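Häufige Fragen zur Anschaffung: Roboterarm für Küche und Kaffeebar

Seit ich im Juni über unseren Arm geschrieben habe, kommen ständig Mails mit denselben Fragen rein. Ich sammle die Antworten jetzt hier und ergänze, wenn mir was Neues einfällt. Ich verkaufe nichts, ich habe nur selbst eingekauft und mich dabei ein paarmal ordentlich verrechnet.

Was hat das Ganze gekostet?

Für Greifer, Handgelenkkamera, Halterung und Kabel standen am Ende 2.283 Euro auf dem Zettel. Der Arm selbst ist da nicht drin, den haben wir bei Bravorent gemietet. Dazu kamen noch 39 Euro für Griffpads, und die hätte ich gleich doppelt bestellen sollen!

Mieten oder kaufen?

Beim ersten Mal würde ich immer mieten. Wir hatten eine Mindestlaufzeit von sechs Monaten, das klang lang und war dann ziemlich knapp — allein bis der Arm vernünftig an der Arbeitsplatte befestigt war, ging viel Zeit drauf. Fragt vorher, ob die Miete auf einen späteren Kauf angerechnet wird. Bei uns wurde sie das, aber nur zum Teil, und das stand sehr weit hinten im Vertrag.

Welche Posten vergisst man gern?

Versand und Rückversand (die Kiste ist riesig, hebt sie auf!), eine zweite Steckdosenleiste, ein ordentlicher Not-Aus und die Versicherung. Und Verbrauchsmaterial. Wer mit Papier und Kaffee übt, verbraucht eben Papier und Kaffee. Poonam Bisht führt bei uns die Liste und hat dafür irgendwann eine eigene Spalte angelegt, die inzwischen länger ist als die für die Technik.

Muss die Küche umgebaut werden?

Unsere nicht. Wichtig ist eine stabile Kante, an der die Klemme hält, und genug Platz, damit der Arm einmal ausschwenken kann. Vorsicht bei Stein: Da würde ich immer etwas Weiches unter die Klemme legen. Von Esoswood gibt es auch ein Untergestell auf Rollen, das hat Clyde Escobedo sich angeschaut und fand es für unsere Ecke zu breit.

Welcher Greifer soll es sein?

Hier bitte nicht sparen, oder jedenfalls nicht so wie ich. Ich habe zuerst nach Traglast ausgesucht, und die ist bei Kaffeezubehör fast egal. Überlegt euch lieber, was das dünnste und weichste Teil ist, das gegriffen werden soll. Bei uns sind das die Papierfilter, die geben beim Zupacken nach und falten sich, wie sie wollen.
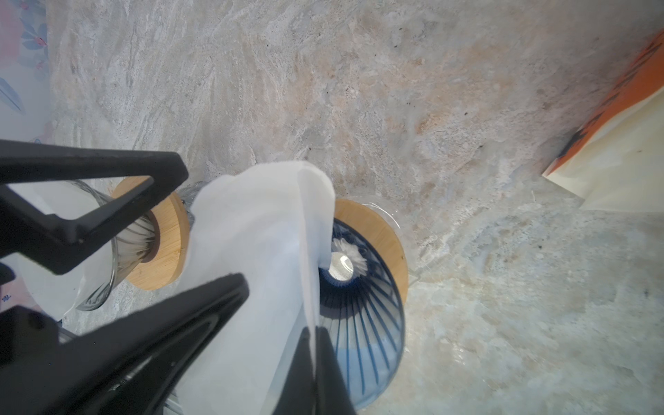

Lasst euch also vor der Bestellung zeigen, wie fein sich die Griffkraft einstellen lässt, und schickt dem Händler ruhig eure eigenen Filter und Dripper zum Ausprobieren. Sugiyama hat das bei uns ohne Murren mitgemacht, ein anderer Anbieter wollte dafür Geld sehen.

Braucht man die Kamera am Handgelenk wirklich?

Ich würde sie wieder nehmen. Durchsichtige Sachen wie Glas sind für jede Kamera schwierig, aber von oben allein verdeckt der Arm einfach zu viel. Rechnet im Budget mit einem Ersatzkabel — bei uns war das erste nach vier Wochen hinüber.

Wie lange dauert die Lieferung?

Beim Greifer ging es schnell, auf die Halterung haben wir ewig gewartet. Bestellt die Kleinteile zuerst und lasst die Miete erst beginnen, wenn alles da ist.

Ich habe eine andere Frage, wohin damit?

Technisches bitte an Ravindra Malhotra, alles rund um Verträge und Rechnungen an mich. Die Adressen stehen auf der Kontaktseite.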